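Merside Handset Specifications

Version 6, released 08/02/2025
Maintainer: Cuiping Qin

Overview

Merside is a table of published specifications for mobile phones sold by three makers: Drurkach, Meng and Felbridge. It has one row per model variant and 60 columns. It was put together for people who need to compare handsets across makers without reading each data sheet by hand.

Contents

handsets.csv holds the main table. columns.txt gives the name, unit and type of every column. sources.csv links each row to the data sheet it was taken from. changes.txt lists corrections by version.

A variant is a model with its own part number. Two phones that differ only in case colour share a row. Two phones that differ in storage, radio bands or number of SIM slots do not.

Units and conventions

Screen size is the diagonal in inches, as stated by the maker. Weight is in grams and includes the battery, even where the battery can be removed. Battery capacity is the typical value in mAh; where only the rated value was published, the column battery_basis reads "rated". Storage is the advertised figure and takes no account of space used by the operating system.

Empty cells mean the value was not published. Zero means the feature is absent. Please do not fill one with the other when loading the file.

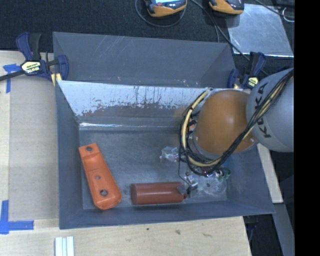 Dates of announcement and first sale are kept in separate columns. Where a phone went on sale in several countries, the earliest date is used. Models that were announced and then withdrawn are kept, with the sale date left empty.

Checks

For each release, 100 rows are drawn at random and compared with their data sheets by a second reader. A release is held back if more than 5 rows contain an error. Version 5 was held back once on this rule, over processor clock speeds copied from the wrong page of a Felbridge sheet.

Known problems

Meng changed its method of measuring thickness in April, and older rows still include the camera bump. Drurkach does not publish charging power for its cheaper models. Camera resolution for dual-lens phones refers to the main lens only.

Loading

The files are UTF-8, comma separated, with a header row. Part numbers must be read as text, or leading zeros will be lost.

Corrections

Send the part number, the column name and a copy of the data sheet page to the maintainer. Reports without a source are not applied.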